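Ticket: EU vote tracker showing wrong totals
Opened by Aparecida Rangel, Sun 10 September

Hi Ignacio, me again! The page for the Magalhães amendment on border visas says 50 members abstained, but the minutes I have open say 11. I cleared my cache and tried a second browser – same thing.
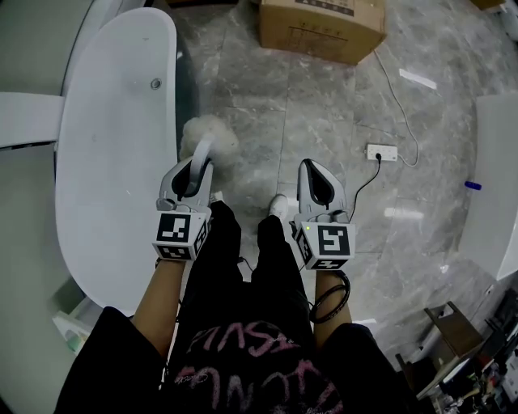

I also checked the Soder motion, and that one's fine, so I'm guessing it's only votes that were corrected later. Can you rerun the import?

Update: Ignacio Castellanos reran it, still 50. Trying the older file from January next.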